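Kit room and laundry checklist, with my comments
Gerkdale sports hall, May round

I do this one mid-morning when the machines have finished and the clean kit is coming through. Tick, query or fail, then my notes – Iddrisu says I write too much, but he reads it all!

1. Folding surface clean, nothing snagging. TICK
Cover is the grey fabric one. I ran my hand over the whole lot and found no pins or grit. Please keep mugs off it (Kofi, I'm looking at you).

2. Shorts: lettering, seams and trim. TICK
The red and white pair with BULLS on got a good look, because that's the sort of lettering that goes first if somebody irons straight over it. Check the number too, and pull the folds open or you'll miss half of it.
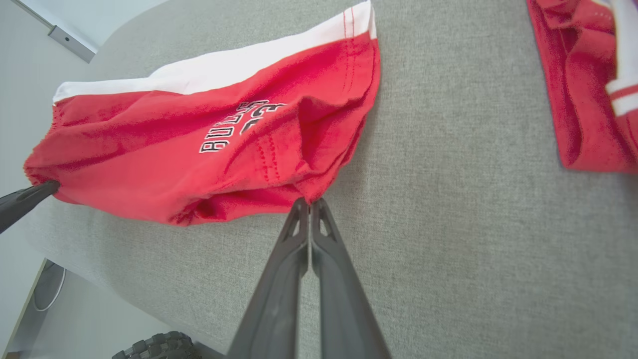 Page 2 of 2

I want the stitching looked at on both sides, with a gentle stretch between two points and no yanking. Loose threads get snipped, never pulled. Drawstrings and elastic as well please, on every pair we own.

3. Tops: collar, cuffs and care label. TICK, with a moan
The care label has to be readable before anything goes back in the wash. Some of our older tops have labels so faint I was squinting at them by the window, so Fuseini is going to write the wash temperature on the shelf edge instead. Red and white together is asking for pink, as we all remember from last season – cold wash, colour catcher, no exceptions.

Fold tops with the bottom edge held at both corners so it comes up straight. Sleeves go in over the body and the striped cuffs want to lie flat, or they crease something awful in the crate.
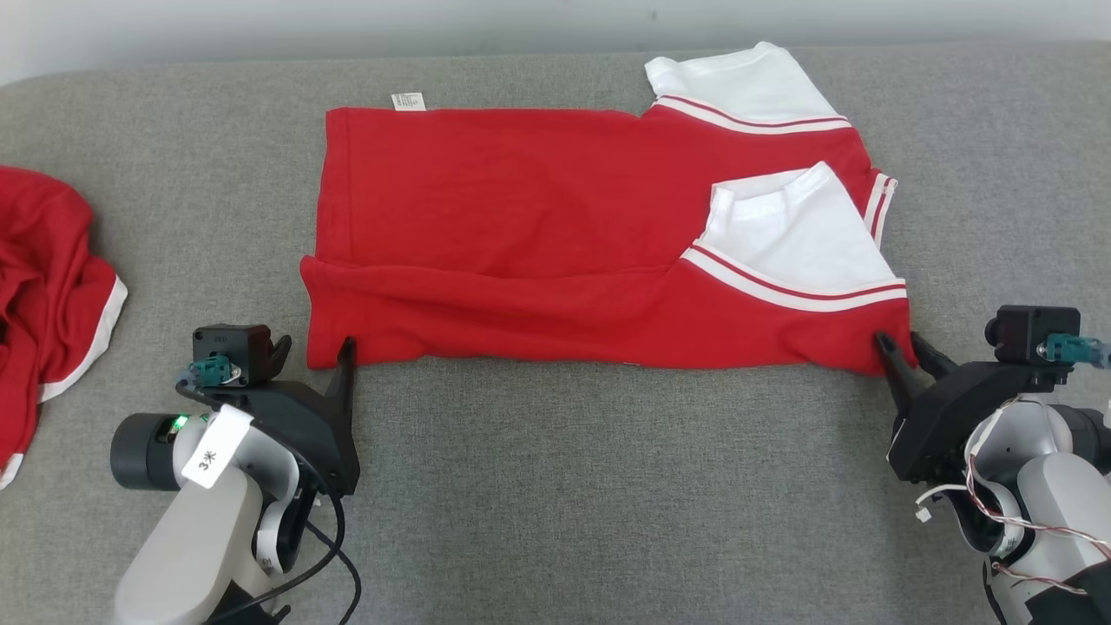

4. Shelves and crates. QUERY
Top shelf wobbles when you lean on it. Nothing over 20 kilos up there until Abdul-Rahman has had a look at the brackets.

5. Floor and way out. FAIL
Two crates in front of the door again. I shifted them myself, but it still goes down as a fail. Keep 1000 mm clear, all the time, even on match days.

Checked by Dede Sulemana. Query and fail passed to Iddrisu Ayaaba.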